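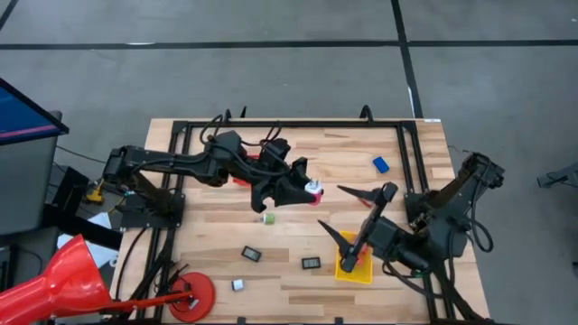 窄条拼板台面，木纹左右走向，外围为黑色铝框

Dakcombe 1339 硬质木蜡油（哑光，透明）

品牌：Dakcombe
产品编号：1339
净含量：600毫升
光泽：哑光
颜色：透明，无色浆
适用范围：室内实木台面、拼板台面、柜体、搁板、楼梯踏板、实木地板
单罐价格：216元
库存状态：有货
发货地：Grallstead 仓

产品介绍

1339是Dakcombe木蜡油系列里用量最大的一款，基料为植物油和硬蜡，涂在木材表面以后，油进入木纤维，蜡留在表层。成品摸上去仍然是木头，没有清漆那种封闭的膜感。日常的水渍、茶渍、咖啡渍在短时间内擦掉即可，不会马上渗入。

这款油不含色浆。浅色木材涂完会变暖、变深一点，程度和用清水润湿木面时差不多。要判断最终颜色，最简单的办法是拿一块湿布在打磨好的木面上抹一下，水没干之前的样子就接近上油后的样子。如果希望木材尽量保持未上油时的发白状态，请选同系列的浅木专用款，不要选1339。

工作台、餐桌、书桌、厨房岛台都可以用。地板和楼梯也可以用，但保养周期要比台面短，具体见后面的保养部分。浴室内直接淋水的部位、户外家具、户外平台不在适用范围内，请勿使用。

适用木材

橡木、白蜡木、榉木、桦木、枫木、胡桃木、樱桃木、松木、云杉都可以直接使用。竹材可以使用，吸油量比多数阔叶木低，第一遍要涂得更薄。

柚木和部分油性较高的热带木材表面有天然油分，会影响干燥。上油前用干净棉布蘸挥发性溶剂擦一遍，等溶剂完全挥发后立即涂第一遍。仍然建议先做小样。

单宁含量高的木材（橡木、栗木）碰到铁屑会发黑。打磨这类木材时不要用钢丝绒，改用百洁布。台面上有铁件、铁脚、铁钉的，也请注意不要让水长时间停在铁件和木头之间。铝件没有这个问题。

拼板台面的特别说明

窄条拼成的台面，各条木料来自不同的原木，吸油速度不一样。同一遍油涂上去，有的条子很快吃干，有的条子表面还亮着。遇到这种情况不要在吃干的条子上反复加油，按正常时间把多余的油擦净，等第一遍干透后再涂第二遍，两遍以后差异基本会消除。

拼缝处如果有残留的木工胶，油是进不去的，干了以后会留下浅色的斑。打磨时请侧着光看一遍拼缝，有胶的地方用刮刀刮掉再磨。这个步骤放在上油之前做很容易，放在上油之后做就要整块返工。

端头的木材断面吸油量很大。台面两端、开孔的孔壁、挖槽的槽口都要单独多涂一遍，涂到不再吸收为止。背面也要涂。只涂正面的台面两面吸湿不均，干燥季节容易翘。背面一遍即可，不需要抛光。

带金属边框的台面

有的台面外面有一圈铝框或钢框。能拆的话，拆下来再上油最省事。不能拆的，用美纹纸把金属边贴好，贴到木头与金属的交界线为止，不要压到木面上。油涂完擦净之后就撕纸，不要等到第二天。

金属件沾到油，在没干之前用干布一擦就掉。已经干了的，用布蘸少量松节油或者无味矿物油精擦，擦完再用湿布过一遍。喷涂过的金属件请先在不显眼的位置试一下。

木台面会随季节胀缩，铝框不会。固定螺丝不要拧得过死，木板上的螺丝孔最好开成长圆孔，长的方向与木纹垂直。这一点和上不上油没有关系，但客服收到的关于台面开裂的来信，有相当一部分是固定方式造成的，所以写在这一页上。

施工前准备

木面必须干燥、干净、无旧漆、无蜡、无硅油。含水率以不超过百分之十二为宜。室温和油温保持在十五度以上，空气要流通，避免阳光直射木面。

打磨从中目砂纸开始，逐级到细目为止。台面不要磨得太细，太细的砂纸会把木孔压实，油吃不进去，耐水性反而下降。地板磨到中细目就够了。最后一道砂纸一定要顺着木纹走，横向的砂痕在没上油时看不见，上油之后会很明显。

磨完用吸尘器吸净，再用微潮的布擦一遍。木毛会立起来，等干后用最后一道的砂纸轻轻带过去，不用再磨深。

准备以下工具：
扁平天然毛刷或者短毛滚筒
白色百洁布或者涂油板
不掉毛的棉布若干
一次性丁腈手套
搅拌用的木棒
装水的金属桶，用来浸泡用过的布

上油步骤

一、开罐后用木棒从罐底往上搅。蜡会沉底，罐子摇一摇是不够的。搅到罐底摸不到软块为止，涂的过程中也要不时再搅几下。

二、取少量油倒在台面上，用百洁布推开，顺木纹方向推匀。宁少勿多。涂得过厚是这类产品最常见的错误，厚的地方干得慢，表面发粘，还会起皱。

三、静置十到二十分钟。

四、用干净棉布把表面没有吸收的油全部擦掉。擦完以后手掌按在木面上，应当没有湿滑感。

五、干燥八到十二小时。天冷或湿度大的时候延长到二十四小时。

六、用细百洁布轻磨一遍，除尘。

七、重复第二步到第四步，涂第二遍。第二遍用量明显比第一遍少。

八、使用频繁的台面可以加第三遍。柜体和搁板两遍足够。

中途不要停下来接电话或者离开。大台面请分块做，每一块做到一条拼缝或者一条边为止，不要停在一块板的中间。两个人做的话，一个人涂、一个人擦，速度最快，效果也匀。

用量

用量跟木材种类、打磨的粗细、涂法都有关系。松木比橡木费油，新木比翻新的旧木费油。一罐600毫升涂两遍，做一张常规的长餐桌正反两面有富余，剩下的留作保养用。

需要做整间地板的，请不要按单罐价格计算，联系客服索取大桶报价。大桶与单罐为同一配方，不同批次之间光泽可能有极小差别，同一个房间请使用同一批次，批次号印在罐底。

干燥与养护期

指触干燥以后可以轻放物品，但不要拖拽。头一个星期内请注意：

不要用湿布擦，只用干布或掸子
不要铺桌布、桌垫、塑料膜
不要放橡胶脚垫的物品，橡胶中的增塑剂会与未固化的蜡反应，留下印子
不要放热杯、热锅
洒了水立即吸干，不要来回擦

两个星期后达到正常使用强度，四个星期完全固化。完全固化之后也建议使用隔热垫。硬蜡受热会软化，出现白圈，多数可以用保养油修复，不必重新打磨。

地面使用

实木地板和楼梯踏板可以使用1339。涂两遍，擦净的要求和台面一样，地板面积大，擦不净的可能性也大，请务必安排足够的人手和棉布。

家具搬回去之前把脚垫换成新的毛毡。带轮子的椅子要换成软轮，并在固定位置铺地垫。塑料筐、收纳箱一类的东西直接放在地上没有问题，推拉时请提起来，底部夹着沙粒的话会划出印子。

许多人来信问家里的木纹地面能不能上油。先要弄清楚地面是什么材料。木纹外观的地面种类很多，强化地板、石塑地板、木纹瓷砖表面都是封闭的，油无法渗入，涂上去只会变成一层擦不掉的粘膜。出厂带漆的实木复合地板同样不能直接涂，必须先把漆层全部磨掉，而表层木皮薄的经不起这样磨。

判断的办法：在角落里滴一滴水，等十分钟。水滴还是圆的，说明表面是封闭的，不适用本品。水渗下去、颜色变深，说明木材裸露或者旧油已经磨损，可以考虑上油。还不能确定的，看一下地板的断面，门槛条下面或者踢脚线边上往往能看到。

另外要提醒的是反光。封闭表面的地面在顶灯下常常会有一片一片的柔和反光，本品做出来的地面是哑光的，灯下也会有一点亮，但比较散。如果房间里一部分是漆面地板，一部分打算做油面，两边的光泽是对不上的，站在门口就能看出来。这种情况建议整间统一处理，或者在交界处用压条分开。

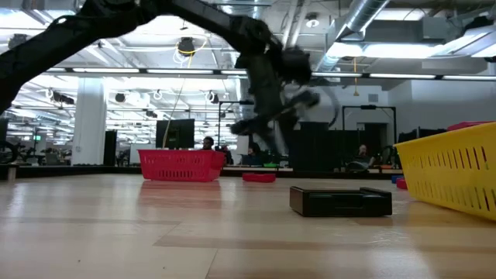
日常清洁

台面平时用拧干的布擦。油污用中性皂液，擦完再用清水布过一遍，最后擦干。不要使用去污粉、含氨的玻璃水、酒精湿巾、漂白水，这些会把蜡层带走，木面变得发白发涩。蒸汽拖把也不要用。

地板先吸尘再拖。拖把要拧到不滴水。可以在水里加少量Dakcombe木地板皂，加多了会留下脚印。

保养周期

餐桌、工作台：每年一到两次
厨房台面：每年两到三次，水槽周边另外增加
书桌、柜体、搁板：两年一次，或者看情况
地板、楼梯：每年一次，门口和走道的位置半年一次

周期只是参考，滴水测试更准。水滴在表面摊开、木色变深，就该保养了。保养时不需要打磨到底，用细百洁布顺木纹擦一遍，清干净，薄薄涂一层1339，十分钟后全部擦净，晾一夜。

十月前后开始供暖的地区，室内湿度会很快下降，台面端头最先失水。建议在供暖开始前把端头保养一遍。

局部修复

水印：用白色百洁布蘸一点油，在水印处顺木纹打圈后拉直，擦净。重的水印先用细砂纸轻磨。

划痕：浅划痕直接上油即可变淡。深划痕磨平后补两遍，周围扩大一圈，过渡会自然一些。

墨水、红酒：尽快吸干。已经渗入的，打磨到颜色消失后补油。

压痕：盖一块湿布，用熨斗隔布烫几秒，木纤维吸水后会回弹。干透后轻磨，补油。

黑色铁渍：用草酸溶液处理，处理完清洗干净，干燥后再补油。草酸有刺激性，戴手套和护目镜操作，不会用的请找专业木工。

发粘：通常是多余的油没有擦净。在表面再涂极薄的一层新油，让它把旧油软化，五分钟后用干布用力擦净。还粘就用百洁布蘸矿物油精擦掉，重做一遍。

安全须知

浸过油的布、百洁布、滚筒、打磨下来的油木粉在空气中会自行发热，有自燃危险。用完立即泡进水里，或者在室外不可燃的地面上摊平晾干，干硬之后再扔。不要揉成一团丢进垃圾桶。每次施工都要照做，只用了一小块布也一样。

施工时保持通风。皮肤敏感者请戴手套。存放在儿童接触不到的地方，远离火源。误食请勿催吐，立即就医并出示包装标签。剩余的油不得倒入下水道。

完全固化后的表面可以用于餐桌和厨房台面。直接切菜的砧板请使用Dakcombe砧板油，刀口会把1339的硬蜡层切破。

储存

未开封，阴凉干燥处可放三年。开封后盖紧，六个月内用完为好。罐里剩得不多时，换到小的玻璃瓶里装满，减少空气，能放得更久。表面结皮的，把皮整片揭掉，下面的油过滤后还能用，不要把皮搅进去。低温下变稠属正常现象，放在室温里过一夜就会恢复，不要用火加热。

规格与价格

1339，600毫升，哑光透明：216元
1339大桶：询价
1339小样袋：限每个地址一份，运费自付
Dakcombe涂油套装（涂油板、百洁布、棉布）：174元

套装里的棉布用量按一张餐桌配，做地板请另外加购。涂油板的绒面洗不干净，下次要用的话请换绒面，板子可以留着。

配套产品

Dakcombe 浅木专用木蜡油
Dakcombe 保养油
Dakcombe 砧板油
Dakcombe 木地板皂
Esthorpe 白色百洁布，细
Esthorpe 丁腈手套
Deschamps 扁平毛刷

常见问题

1339能涂在别的品牌的木蜡油上面吗？
旧油已经磨损、滴水能渗入的，多数可以，先试一小块。旧油还完好的不行，附着不住。

可以稀释吗？
不可以。稀释以后固含量不够，耐水性下降。觉得稠的话，先检查室温。

可以喷涂吗？
不建议。喷涂以后一样要擦，省不了时间，油雾又很难收拾。

两遍之间隔了好几天，还能接着涂吗？
可以，轻磨一遍，除尘后再涂。

能不能用1339盖住木头的色差？
不能。透明油会让色差更明显。要统一颜色请先做水性染色，干透后再上油。

涂完味道多久散？
通风良好时，三到五天基本闻不到。柜子内部和抽屉散得慢，请把门和抽屉开着晾，衣柜内壁建议只涂一遍。

上了油还能改刷清漆吗？
需要全部磨掉见到新木，而且油会进到木孔里，清漆有脱落的可能。打算以后换漆的，请一开始就考虑清楚。

罐身上的凹陷影响使用吗？
不漏就不影响。收货时发现漏油的请拍照联系客服，当天补发。

配送与退换

下午三点前的订单当天从Grallstead仓发出。油类产品只走陆运，偏远地区时间较长。未开封的产品收货后十四天内可以退换，退回运费由买方承担。已经开封的不接受退货，质量问题除外，请提供罐底批次号和问题部位的照片。

技术咨询

施工方面的问题由Lorne Vachon负责答复。来信请写明木材种类、打磨到什么程度、涂了几遍、当时的室温，以及上一次清洁用的是什么产品。信息写得全，一般一次就能答清楚。

本页内容适用于现行包装的1339。旧包装（方罐）的干燥时间较长，请以罐身标签为准。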